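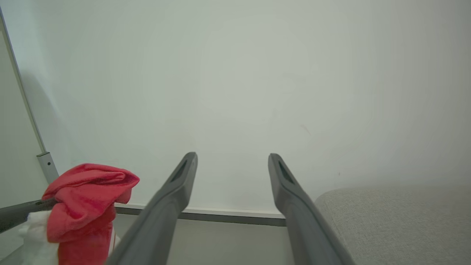 **Technician, Robot Cell Maintenance (fixed term)**

Flodinard invites applications for the post of technician at its Plirnley site. The post-holder will look after one robot cell used for the handling of cloth and other soft goods, and will report to Virgilio Estrella, Cell Supervisor.

**Duties**

- Inspect the gripper fingers at the start of each shift and replace them when the tips are worn.
- Clean the wrist camera and check its view of both fingertips.
- Check finger alignment with the gripper open and closed, and record the result in the cell log.
- Carry out the full service of the arm every 14 days, including cables and fixings.

**Requirements**

Applicants must have at least two years' experience of maintaining industrial or laboratory robots and must be able to read wiring diagrams. Knowledge of Buver controllers is desirable. Training on the cell will be given over the first three weeks.

**Terms**

The appointment is for four months from September, with the possibility of renewal. Applications, consisting of a covering letter and the names of two referees, should be addressed to the Personnel Office, Flodinard, Plirnley.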